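Learning to write letters again

6 June 2025

In March I decided to write one letter by hand every week. My old teacher, Abdelilah El Sherbiny, used to say that a letter is slow talking, and I wanted to see if I can still talk slowly.

The first one was for my cousin Rachid Younis, who moved to Felham two years ago. I sat for a whole evening and produced 13 lines. On the phone with him I can speak for an hour without any effort, but on paper I did not know how to begin. Should I ask about his health first, as our parents did? I did ask, and it looked very stiff.

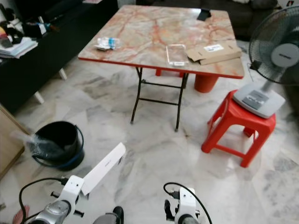 After the third letter it became easier. I stopped making a draft and I accepted my mistakes. If I cross out a word, he can see that I changed my mind, and I think this is also a kind of news. Rachid answers in green ink – always on both sides of the paper, so that I must hold it against something dark to read it.
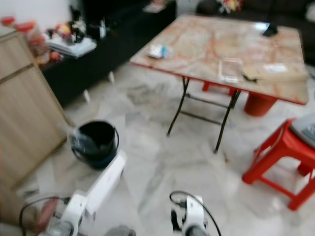
The question of where to write was more difficult than I expected. At a big desk I feel that I am at work, and then my sentences become like office sentences. I like better a small folding table, the sort with a marble pattern on the top and thin black legs, because I can put it near the window and take it away after. Only the phone should be in another room. When it is near my hand, I write two sentences and then I look at it.

My longest letter until now has 300 words. I posted it to Rikodov, to a friend who has not answered yet. Next week I will write to her again.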